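Nadja Frei
thread on moving a small office in 2 weeks, because three people asked and I'm sick of typing it out one by one

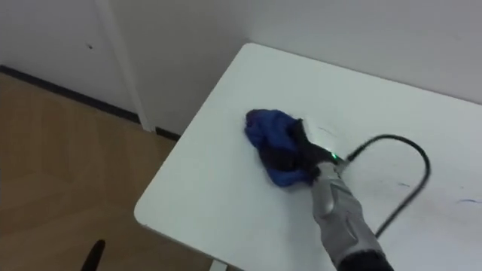

blue cloth, white table. wiping day

1/ background. we were on the third floor at the old place for six years. lease up end of October. new place is on the ground floor, 527 square feet smaller. so first job was never packing. first job was getting rid of stuff

2/ start with paper. I mean it. we had binders from a client that closed in 2014. Fabian Rüegg went through the shelves with a roll of red stickers, red means gone unless someone takes it home by Friday. hardly anyone took anything home

3/ check what you have to keep by law BEFORE the shredding people come. I did this the wrong way round and spent a whole evening pulling tax folders back out of the bins. not fun

4/ movers. got three quotes, they were all over the place. cheapest one wanted cash and wouldn't put a time in writing, so no. went with Soomro, middle price, they came to look at the stairs first. ask whoever you call if they'll come look at the stairs

5/ the elevator. book it. our building wants it in writing and there's a 300 deposit you get back if the walls aren't scratched. (walls are scratched. they were scratched already. take pictures the day before, with the date on)

6/ internet — order it the minute you sign. not the week you sign, the minute. Memgate gave us a date, then a later date, then a guy who came and said the line wasn't live yet. we ran off two phones for four days. one of them was mine and it has not been the same

7/ labels. everyone says label the boxes. what they don't say is label them on the SIDE. tops are useless once they're stacked. room + name + "open first" or "whenever". we had way too many "open first"

8/ do not let people pack their own cables in one big bag. Luzius had a bag. I still see that bag when I close my eyes. one zip bag per desk, tape it to the bottom of the monitor

9/ plants go in a car, not the truck. lost a fern

10/ money, since someone will ask. boxes and tape came to 288 which felt like a lot, then I found out Illeo rents the plastic crates and picks them up after. would do that next time. they don't fall apart in the rain either, and it rained

11/ cleaning. ok. this was the part I'd put off and it took longer than the packing. landlord wants the old place "broom clean" and that can mean anything, so get them to send a list. ours wanted the insides of the cupboards and the window tracks. window tracks!!

12/ for desks and tables: warm water, drop of dish soap, cloth wrung out hard. then a dry one. no sprays on the white ones, we dulled a corner on one years ago and it still shows in the light. coffee rings come up with baking soda if you leave it a miunte

13/ furniture you don't want — list it early. the good chairs went in an hour. the big cabinet took three weeks and went for free to Burgi Grabner from downstairs, who brought her own screwdriver, bless her

14/ change of address. bank, tax office, post office, insurance, the bottled water people, your website footer, email signatures. we forgot the water people. someone at the old building is very hydrated

15/ keys. count them before handover, write down who had what. two of ours were with people who left last year. new lock cylinder comes out of your deposit, ask me how I know

16/ day of the move: feed everybody. sandwiches at 11, not at 1. by 1 people are mean

17/ first morning in the new place, set up the coffee, the printer and one table everyone can sit at. the rest can stay in boxes. Cladine (the bakery across the street) does a decent roll and opens at 6:30, this has helped moral a lot

18/ handover is Wednesday, October 31, 2018, 9 am. wish me luck with the window tracks

19/ adding one from Mirjam Ortner in the replies: unplug the fridge the night before and put a towel under it. yes. we did not put a towel under it

20/ still have maybe a dozen flattened boxes if anyone near the station wants them. dm me, you'd have to pick up

Contact · © 2018 Nadja Frei · Back to top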